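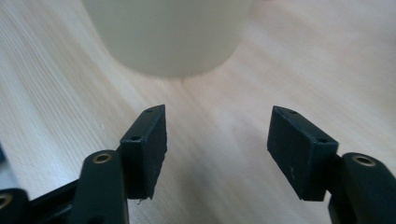
Figure 2. Light wooden tabletop with parallel grain. The darker streaks show more clearly on the left half than on the right.

3.2 Surface preparation and gloss drift

Tabletops in shared dining rooms are cleaned far more often than the finish makers assume when they set a service life. In the Jollurico trial, each top was wiped after every meal and washed once at closing. Gloss was read at 9 fixed points per top with a handheld meter, always with the meter head parallel to the grain. Readings taken across the grain were lower on every top and were left out of the analysis.

Two finishes were compared. The first was a water-based clear coat supplied by Otent, applied by roller in two coats with light sanding between them. The second was a hardening oil from Dristier, wiped on and buffed after the open time stated on the can. All tops were sanded to the same grit before finishing. Bozsik's earlier note on sanding direction (Norbert Bozsik, internal report, December) recommends a final pass with the grain by hand, and this was followed for both groups.

The main difficulty in judging wear by eye is that pale wood hides early loss of finish. A worn patch and a patch under strong side light can look much alike, with the grain fading into a smoother, washed-out area (Figure 2). For this reason visual grades were not used alone. Where the grader and the meter disagreed, the meter value was kept and the point was marked for a second reading on the next visit.

The clear-coated tops held their starting gloss through the first 600 wipe cycles and then fell in a nearly straight line. The oiled tops dropped early and leveled off. At the end of the trial the oiled tops had the lower mean gloss but also the smaller spread between points, so the surface looked more even to diners seated at the table. On the coated tops, the lowest readings were clustered near the seated edge, where forearms rest and plates are dragged.

Cup rings were recorded separately. Spahić's method was used without change: a ceramic cup is filled with water at 80 °C, set down for a fixed time, and lifted straight up. Rings on the coated tops were faint and did not grow between visits. Rings on the oiled tops were darker at first but could be removed with a fresh wipe of oil, after which the point had to be dropped from the gloss series.

Room humidity was logged but not controlled. Its effect on the oiled group is treated in Section 3.4.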